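Viketti 酒店款白色被套 滚边系列

品牌：Viketti
经销：Jokero 客房布草
类目：床品 / 被套 / 客房用
起订：2 条，样品可单条寄
发货：现货 2 天内出仓，定制另算

产品简介

白色被套，带一道深色细滚边。给客房用的，家里主卧也有人买。颜色就这一个白，滚边目前只有深色，米色滚边八月以后再看，别催。

铺深色木家具的房间最合适，床头板、床头柜、斗柜都是深木头的那种老派房型，白被套一铺上去就亮了。墙纸浅色条纹的也搭。全白的现代房间也能用，就是滚边会比较显眼，自己看喜不喜欢。

尺寸按床垫来选，不要按旧被套选，旧的洗过会缩。想让被面从床尾垂下来，选大一号。床垫加厚过的、上面又垫了褥子的，也选大一号。拿不准就量好长宽高发给客服，不用自己算。

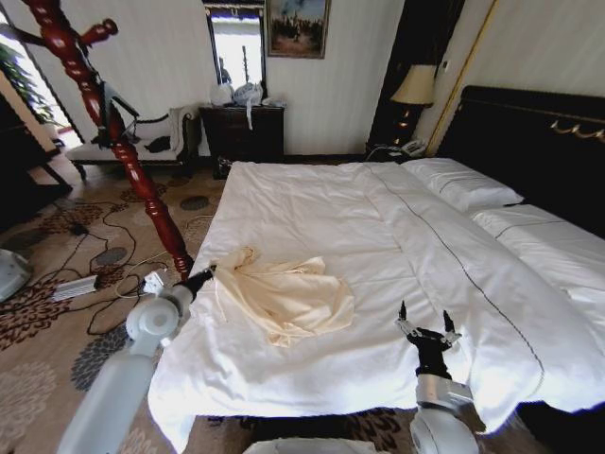
铺床和搭配

滚边朝外，从床头往床尾顺一遍，拉直再塞角。歪了很明显，白底上一条深线，藏不住。枕套素白就行，不用再配滚边款，配了反而花。长条靠枕也做白的，跟枕头同一批布，下单时备注“同批”，不然可能有一点点色差。

衣服临时往床上放没问题，米色、奶油色的浅色衣物都不怕。新的深色牛仔别放，掉色我们不管退。床头灯建议暖光，冷光打上去被面发青，拍房型照尤其难看。

床尾巾不含在内。要的话看 Doležal 那个系列，深色款跟滚边能对上，另外下单。

洗涤

水温 30 度或 60 度都行，日常 30 度够了。有污渍的先局部处理在洗，别直接上 90 度，滚边会皱。漂白水不要碰滚边。烘干中低温，出机马上抖开，堆着就是一身褶子。熨烫从反面走，滚边那条最后压一下。

首次使用前先洗一遍，新布有浆，偏硬，洗完才软。

包装

单条装防尘袋，21 条一箱。箱子不轻，楼上没电梯的提前说，送货只到一楼。

常见问题

有没有拉链款？
没有，绑带开口，开口在床尾那一侧。

枕套一起买有优惠吗？
有，套装价问客服，页面价是单被套。

能绣酒店标吗？
能，绣在床尾角，30 条起，打样收费，下大货退打样费。

跟 Orner 那款有什么区别？
Orner 是纯白没有滚边，价格低一点，换洗量大的客房拿那款比较多。两款可以混批，装箱分开装。

收到有线头怎么办？
剪掉就行，别扯。开线的拍照发过来，换新的。

退换

没洗过没用过、吊牌在，可以退。洗过的只换质量问题。定制绣标不退，下单前请核对好拼写，改稿不收钱，绣完再改就要收了。

大货报价和布样请联系 Jokero 客服，留地址、房间数和床垫尺寸，报价当天下班前回覆。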